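Section 2. Getting Your Work Surface Ready

Welcome to the fun part! Before a single block comes out of the box, take a few minutes to get the surface right. The Orero block set is wonderfully forgiving, but a good plain surface makes every build easier, and the colors look terrific against it.

What you need

A table or board you can leave set up for the afternoon
A soft cloth
A little mild dish soap and lukewarm water
A desk lamp (optional, but I love having one)

2.1 Choosing the surface

Pick something smooth, flat and pale. Off-white and light gray are my favorites, because you can spot a green or blue piece on them right away, even from across the room. Busy tablecloths are the worst for this! Wood grain is fine if it's quiet. Glass works too, although blocks slide on it more than beginners like.

1. Clear everything off, including mugs.
2. Set one long block down flat and push on each corner. If it rocks, try another spot or slip some folded paper under the short table leg.
3. Leave a good stretch of open space on one side. Big builds always grow sideways, and you will want the room.

2.2 Cleaning

1. Wipe the surface with the dry cloth first to pick up grit.
2. Go over it again with the cloth dampened in soapy water and wrung out well.
3. Dry it completely before you put any blocks down.

CAUTION: Do not use scouring powder or the rough side of a sponge. Either one can dull a smooth surface for good.

Now get down low and look across the surface toward the light. Fine marks that are invisible from above have a way of popping out at this angle.

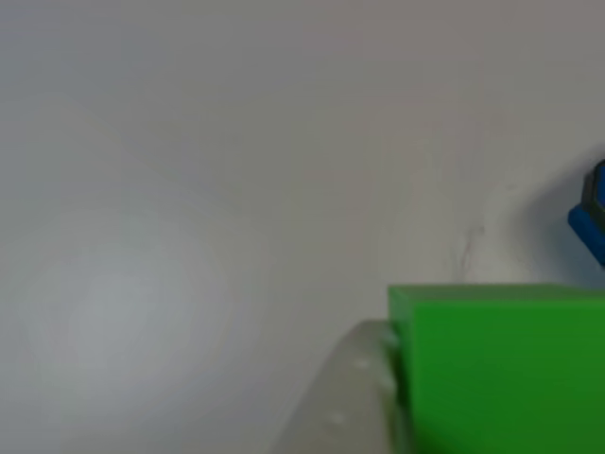 Figure 11. Green block on a pale surface, with a few faint, thin marks just above its top edge.

Thin dark streaks can be smudges or scratches, and the test is easy. Rub one gently with a damp fingertip. A smudge will lift or smear, so go back to step 2 of the cleaning. A scratch stays put, and you can happily build right over it.

NOTE: Hưng Ngô, who tested the whole Orero set on his own kitchen table, swears by a white pencil eraser for stubborn smudges. Try it in a corner first.

2.3 Light

A lamp throws a bright patch wherever it points. Keep that patch off to the side of your building area, so the glare stays out of your eyes and the matte faces of the blocks show their true color.

1. Place the lamp on the side opposite your building hand.
2. Tilt the shade until the bright spot lands on open surface.
3. Sit down and check. Soft shadows beside the blocks are great, and they help you judge whether an edge is straight.

2.4 Laying out the first blocks

1. Lay the long green block down as your base line, parallel to the table edge.
2. Keep the blue pieces within reach, but leave a gap between them and the green.
3. Turn to Section 3 and choose one of the 19 starter builds. The covered bridge is a joy!

Text by Ghislain Sawatzky. Revised December 2018.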